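Print this page | E-mail to a friend | 4 comments | 11 shares

Recording by remote control: the hand is fine on the table, but the drawer part is always bad

Posted by Gasteck, 4:40 pm

Hello everybody. I am teaching a robot a small household task by remote control and I would like some advice from people who have more patience or more skill than me.

The task is this. The robot picks up one thing from the table, turns to the nightstand, puts the thing in the open drawer and pushes the drawer closed. I wear the gloves and the headset, I do the task myself through the robot, and each good run is saved. We want 300 good runs before the end of June. At the moment I have 70, and I am not proud of all of them.

The picking up is no problem now. I can close the fingers on a soft or a round thing and lift it without squeezing too much. The trouble begins when I bring the hand over to the drawer. The table is higher than the nightstand, so I must come over the table edge and then down, and in the headset I lose my feeling for the depth. I stop, I go a little down, I stop again. When I look at the recordings afterwards, there are long pauses where the arm is only hanging and waiting for me to decide.
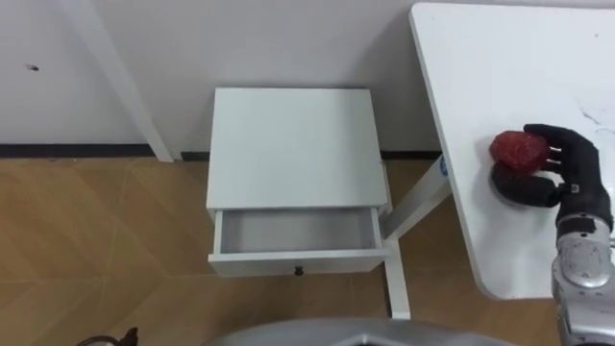

Nodlow Remote Handling Club – Household Tasks Group

My questions are two. First, should I delete the runs with pauses, or can the robot still learn from them? Second, is it better to change the position of the furniture, or will I then only be teaching it one easy room? I have already tried to slow down the arm in the settings, and it made the pauses longer.

Thank you for reading, and sorry for my long explanation.

Delyth Ruddock, 6:15 pm

I had the same problem in my first month, with a cupboard in place of a drawer. I will try to answer in your order.

About the pauses: do not keep the long ones as they are. If you stop over the table edge in most of your runs, the robot will learn that stopping there is a part of the task. Ours did. It would wait beside the cupboard very politely and sometimes it never started again. Short hesitations did not hurt us. I cut the still parts out of the older recordings when nothing in the room was moving, and I threw away a run only when the hand had gone back and forth looking for the place.

For the depth, look at the front of the drawer and not at your own fingers. The small black knob is a good mark for your eyes, because it is dark and all the rest of the furniture is white. I line up the wrist with the knob while I am still high, then I go back toward the wall a little and come down in one movement. Practise this with an empty hand and the recording off. I did it until I was bored, and then my runs became much smoother.

I would also choose your thing with the colour in mind. A dark red one is easy to follow against white. If you use white or pale grey things, leave them for the second half, when you already have the movement in your arms.

About the furniture, I would not move it to make it easy. Move it a little every ten runs or so, a hand's width to the left or right, and open the drawer to different lengths. But write down each change! I did not, and later I could not tell which recordings belonged together.

One thing more. Closing the drawer is almost a separate task. You can push the front with the back of the closed fingers, it does not need the knob at all. If you find that you are tired when you arrive at this part, record it alone in the beginning, with the thing already inside. Please ask your group if their training accepts split recordings, some do not.

Zalano, 7:02 pm

just record more. we did up to 2000 for one drawer and the bad ones did not matter any more

Lei, 8:30 pm

I do not fully agree with Zalano. It depends how many of them are bad in the same way. If every person makes a different mistake, then yes, it disappears in the big number. But Gasteck is one person and has one habit, so the habit will be in all of them.

Could a second person from your group record a part of the runs? In our case my colleague is taller and brings the arm in from a higher point, and this mixture was useful. Also check the fit of the headset. Mine was sitting too low on my nose for weeks, and when I tightened the top strap the edge of the table was much easier to judge – I was a little embarrassed after that.

Gasteck, 9:10 pm

Thank you all. I tried the knob as a mark this evening and it is already better, although I still touch the side of the drawer sometimes. I will ask about the split recordings and write again.

Print this page | E-mail to a friend

This site uses cookies to remember your log-in and your favourite topics. By continuing you agree to our cookie policy. Accept | Change settings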